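# Chapter 7. Packing at the Table

Packing advice is easy to find and hard to trust. Most of it comes from people who sell boxes, tape, or training days, and it tends to agree with whatever the seller has in stock. This chapter takes a narrower view. It asks what a single packer, at a single table, does with a single carton, and how much of the usual advice survives when you look at that one job closely.

The reader should be able, by the end of section 7.4, to do four things:

- describe a packing task as a series of holds and placements
- tell a measured claim about table work from a repeated one
- lay out a table for one packer using only the space that packer can reach
- say when a faster method is worth the extra damage it may cause

You will need the floor plan you drew for Chapter 5. If you skipped that exercise, go back and do it, even badly.

## 7.1 The trouble with "best practice"

Consider the Hanport study, which gets quoted in nearly every packing manual printed in the last decade. Hanport, a mail-order house for tea and dry goods, timed 3,617 cartons over one February and announced that packers who used both hands together finished sooner than packers who used mainly one. The conclusion went straight into the manuals. "Use both hands" became a rule.

Look at what was timed. The clock started when the carton left the shelf and stopped when it reached the tray. Nobody recorded whether the carton had to be straightened later, or by whom. Of the 3,617 cartons, 1,756 were handled by new staff who had been trained in the two-handed method that same week, and who knew they were being watched. The remaining cartons went to older hands on another shift, at other tables, under other lights. The study may still be right. It does not show what it is said to show.

Takeshi Okabe, who ran the packing floor at Pustell for many years, made the same complaint in blunter terms. His note on the Hanport report reads, in full: "Different people, different tables, different day. What was the question?"

The two-handed rule also hides a problem of definition. A hand can be used in several ways during a packing task. It can carry the item. It can steady the container. It can move ahead to fetch the next thing. Or it can hang there doing none of these, which the Hanport observers would have had to score as one thing or another. Their report does not say how they scored it.

Try the distinction on a real moment of table work, with a dark green package on its way and one side of the job holding while the other reaches.

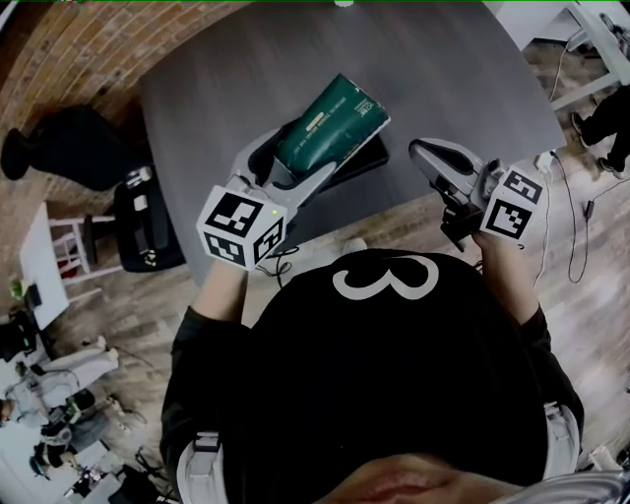 ## 7.2 Holding, resting, reaching

We will use three words strictly from now on. A side of the body is *holding* when it has closed on an item. It is *reaching* when it extends toward a place with nothing in its grasp. An item is *resting* when some part of its weight may be taken by the table, a tray, or another item, whether or not it is also being held.

The last of these causes the most argument. A carton tilted over a tray is often written down as "placed," and it shouldn't be. Its lower end may be over the tray, or even on it, while the upper end is still in somebody's grip. If the grip opens too early the carton can drop, slide, or land across the rim. If the grip stays closed too long, the packer is waiting on an item that needs no more help. An observer with a clipboard sees one moment of this and is tempted to fill in the rest.

Resist that. From one moment you can say which side is closed and which is open. You can say how the item is angled. You cannot say that the open side has just let go of something, or that it is about to pick something up. Both are good guesses, and both have been printed as findings.

Alcides Falcão proposed a simple check in his course notes for the Ikeda warehouse school. Write down each observation, then cross out every word that depends on the moment before or the moment after. What is left is your record. His students hated the exercise, and the first batch of 46 record sheets came back with 23 so heavily crossed out that they had to be copied again. He considered this a success. We are less sure, as a record that short may be true and still useless for planning a table. Section 7.3 shows how to take a series of such records so that sequence can be seen instead of assumed.

**Before you read on**

1. Watch someone load a tray, a drawer, or a shopping bag for one minute. Note each time a hand is reaching. Do not note why.
2. Repeat with a second observer. Compare notes before discussing them.
3. The Marnard packing guide states that "an idle hand is a wasted hand." What would you have to measure to test this? Name at least one result that would prove the guide wrong.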